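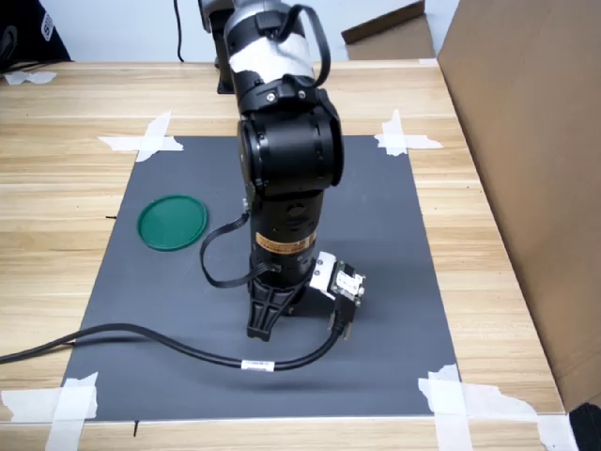 Demonstration collection at Trultdale: frequently asked questions

Last edited Nov 20, 2022 by Siamak Kordestani

People keep asking what the recording bench is for and when it will start paying its way. I've put the usual questions in one place. I am not the most enthusiastic person on this project, so if you want the cheerful version, ask Reiko Tanabe for the slides.

What are you collecting?

Examples of a robot arm doing small jobs on a table, with a person steering it. Each example is one attempt from start to stop, saved with the joint positions, the sensor readings and the operator's commands. The learning system, which we call Sumora, is trained to copy what the operator did.

How many do you have?

2,977 attempts that passed checking. I would not read too much into that number. A great many of them are near copies of each other, done by the same few hands with the lid starting in much the same part of the mat.

Why a lid?

It's flat, it has a raised rim, and it is harder to pick up than people expect. A gripper has to come in low to get hold of it. If you come in too low you press on the mat, and the recording is spoiled. Visitors tend to ask for something more exciting. We tried more exciting things in May and ended up with a folder of attempts that we couldn't use.

Does the mat matter?

More than I'd like. The system learns from whatever the camera gives it, and that includes the grey background. Bijan Soltani ran the trained version on bare table wood and it went for the lid in the wrong place again and again. You can call that a small gap to be closed with more data. I'd call it a sign that the thing has learned our mat.

What are the pen marks on the table?

Alignment marks. The mat goes back to them if it gets moved, and the corners are then taped down. If a corner has lifted, don't just press it flat and carry on. Check the marks first, put on new tape, and write it in the log.

Can I tidy up the bench?

Please ask first. The cardboard boxes, the cables and the rest of the background all end up in the recordings. Xinyi Zou thinks we should change the background on purpose, every session, so that the system stops leaning on it. I think she's right, but it has to be planned and logged. Somebody clearing up at random is not the same thing.

The cable runs across the mat. Is that a problem?

It might be. It shifts a little as the arm moves, so it is never in quite the same place twice, and we have no good way of saying whether the system ignores it or uses it as a hint. Hamidreza Yazdani has asked for it to be routed up the arm. Until that's done, leave it where it is between attempts and stop recording if it touches the lid.

How long is a session?

25 attempts, then a break. Past that point operators get quick and sloppy, and it shows: they stop lining up before they come down. We used to run longer sessions because the totals looked better on the monthly chart.

What counts as a good attempt?

The lid is gripped, lifted clear of the mat and put down inside the target area without being dropped. One correction on the way down is fine. Hunting about for the rim is not, even if you get there in the end. Mark it as failed and go again.

Do you keep the failures?

Yes, in their own folder. Ebrahimi, who supply our labelling software, have a setting that deletes them automatically. It is switched off here and should stay off. Whether failures help with training is still being argued over, but we can't argue about files we've thrown away.

How well does it work?

On our mat, with our lid, in our light, quite well. In the last test 19 tries came off before we hit the first miss. That was one run on one afternoon, with the lid placed by someone who knows where it does best. I've asked for the test to be repeated with positions drawn at random, and I won't quote a success rate until it has been.

Zurnov say they can do this with far fewer examples. Why don't you?

I've read their brochure too. It doesn't say how the test positions were chosen, how many tries were left out, or whether the object was new to the system. If they'd like to bring it here and run it on our bench, they have been invited.

Will this ever handle things it hasn't seen?

I don't know, and I'd be wary of anyone who says they do. We have 2 more objects planned for next year. If the examples for the lid make those quicker to learn, that will be worth reporting. If we have to start again from nothing each time, then we've built a slow way of programming a robot - and we should say so in the write-up.

Can I have a go at operating it?

Yes, after a short induction with Reiko. Your first session is saved as practice and doesn't go into training. Book through the bench calendar, and put your initials in the log before you touch the controls.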